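Speaker notes: Keeping your own kids. Contracts, loans and the under-21s
Supporters' evening, Fanstead clubhouse bar, 7:30 start

(Slow down at the start. Last time I got through the whole intro before people had sat down with their drinks.)

Hi everyone, thanks for coming out. I can see a lot of faces from the away end at Branska, so I'm sorry for what you had to sit through, and I promise not to mention the second half again tonight.

I've been asked to talk about something that comes up in the bar after pretty much every home game, and that's why we keep losing young players. A kid gets eight or nine good games, everybody learns his song, and then by the following summer he's in somebody else's shirt. It drives people nuts. It drives me nuts, and I used to be the one doing the paperwork!

So for anyone who doesn't know me, I worked in the academy office here for a long stretch, mostly on registrations and player contracts. I never coached anybody. I can't tell you why our left back won't cross the ball. What I can tell you is how a seventeen-year-old ends up signing a piece of paper, and what goes on in his kitchen the week before he does it.

(Pause. Ask who has been to an under-21 game this season. Hands up. If it's fewer than I expect, tease them a bit.)

OK, let's start with the academy itself. When I left there were 40 boys across the older age groups. In a decent year we'd offer first professional contracts to a handful of those. The rest get told no, usually in the spring, usually in a small office with a parent sitting next to them. I've been in that room many times and I never got used to it. I want you to keep that in mind later when I talk about money, because the ones who get the yes have watched their friends get the no, and it changes how they think about loyalty.

Now, the first deal. People think these are big contracts and at our level they really aren't. A first pro deal at Fanstead was typically 2 years, with a modest weekly wage and some appearance money on top. Two years sounds like plenty when you sign it. Then he spends most of the first one in the under-21s, maybe picks up a hamstring problem, maybe goes out on loan, and suddenly you're halfway through the second and he's broken into the first team and he's got a few months left. That's the moment. If you haven't already talked to him by then, you're in trouble.

(Tell the Mabula story here. Keep it short!! Ghazal says I always add the bit about the bus and it isn't funny unless you were there.)

We had a lad go on loan to Mabula. Small ground, sloping field, terrific people. He went there as a skinny winger who wouldn't tackle and he came back wanting to fight everyone. Best thing that ever happened to him. The crowd on his loudest night was 739, and he told me he could hear every single one of them, including the man who spent the whole game telling him to get a haircut.

The trouble was on our side. While he was away, we didn't call him enough. Mabula's manager was on the phone to him every other day, even on days off, and from us he got a text at Christmas. When he came back we put a new deal in front of him and he asked, very politely, who exactly at the club had been watching him. We didn't have a great answer. He ended up at Larkia.

(Let that one sit. Someone will groan. Fine.)

So when Ghazal Alipour took over the loans side, the first change she made was that somebody goes to see every loan player in person, on a schedule, and sits down with him for a proper meal afterward. It costs us gas money and a few plates of pasta. She also started sending the clips back to our coaching staff, so when the kid came home the first-team coach could talk about a goal he'd scored in February as if he'd been standing there. I think it has made more difference than any wage rise we ever offered.

Next part, agents. I know, I know. Go ahead and boo.

Some of them are awful. A few are the best thing in that boy's life, because they'll tell him to stay put and play games when everyone around him is whispering about a move. Beat Gruber looked after three of our players at one time and he used to argue with me for hours over a clause, then turn around and talk a player's dad out of a silly transfer. I'd rather deal with ten of him than one uncle who's read something on the internet.

(Water. Check the time. If it's past 8:15 skip the bit on sell-on clauses and go straight to questions.)

Sell-on clauses, quickly. When a young player leaves, we try to keep a slice of whatever he goes for next. Fans hate hearing it, because it sounds like we've given up on him. But a player we let go for very little at 19 might be sold at 22 for real money, and a slice of that can pay for the academy's whole travel bill. The Larkia deal had one in it. I can't tell you the percentage, so please don't ask me at the bar, I'm weak after one beer.

What would I change? I'd start the second contract talks at the end of the first year, every time, even if he's barely played. I'd put the loan visits in writing. And I'd get more of you down to the under-21 games. They kick off at two, it's cheap, the coffee is bad, and the players do notice who's there. One of them once asked me the name of the lady with the green umbrella. She'd been to every match that fall.

(Questions. Repeat each one into the mic for the people at the back. Raffle goes straight after, before anyone heads to the bar.)

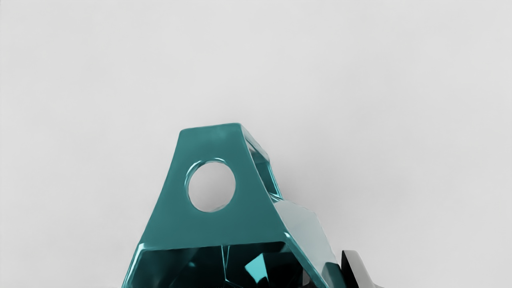
If somebody asks about the goalkeeper, say his talks are still open and leave it there. If they ask about ticket prices, that's for the June meeting, and I'll happily take names of anyone who wants to speak at it.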